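10/21/20

# People wanted who put cutlery away (and don't think there's much to it)

I have read a fair number of articles claiming to know the right way to organise a kitchen drawer. Most of them seem to have been written by someone selling drawer inserts. The Venby household study wants to find out what people do when they are left alone with a tableful of utensils and a holder to put them in, and we need 34 people from Drurby and the villages nearby.

I should say that I was not keen on this study when Giorgia Melis first proposed it. I doubted that sorting forks would tell us anything. A short trial in July changed my mind a little — people who had sworn they had no system became quite annoyed when asked to follow somebody else's. Whether that holds up with a larger group is another matter, and we may end up with very little to report. If so, we will report that.

## What you would be doing

You come to our kitchen on Jernstead Road for one visit of around 90 minutes. Loose chopsticks, forks and spoons are laid out on the table and you clear them into a holder, in whatever order you like. Then they go back on the table and you do it again. There are 20 rounds, with a break whenever you ask for one. It is repetitive. Please don't apply if you think it sounds relaxing, as two people in the trial did and both were cross by the end.

Afterwards Wubit Kumsa will ask you a few questions about your own kitchen: who empties the drainer, where the odd chopsticks end up, whether spoons stand bowl up or bowl down. No answer is the right one, and she won't tell you how you compare with anybody else.

## Who we want

- Adults of any age who handle cutlery at home at least once a day
- Left-handers especially, as we had very few in the trial
- People who use chopsticks often, and people who never do

You don't need to be tidy. We would prefer not to have professional organisers, or anyone who has worked for a kitchenware firm. If you have trouble standing for long, tell us and we will find you a stool of the right height.

## What you get

A £20 voucher for Bozsik, the grocer's on the corner, and your bus fare if you keep the ticket. The voucher is yours even if you stop early. I know "a chance to contribute to research" is often listed under this sort of heading, but it won't buy you any onions.

## How to apply

Write to Géza Vida at Venby, quoting reference 3702. Tell him which hand you write with, how many people you share a kitchen with, and whether mornings or afternoons suit you. Five lines will do. He answers everyone, though not always quickly.

The kitchen is on the ground floor and the step at the front door is low. Tea is provided. The table will be laid before you arrive, with the cloth on, and you may move the holder closer to you before you begin if that's how you would do it at home. 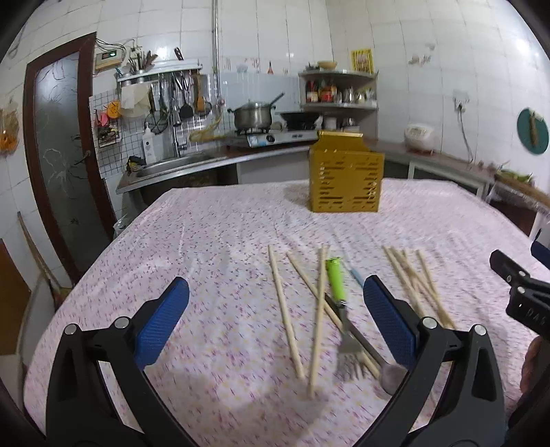
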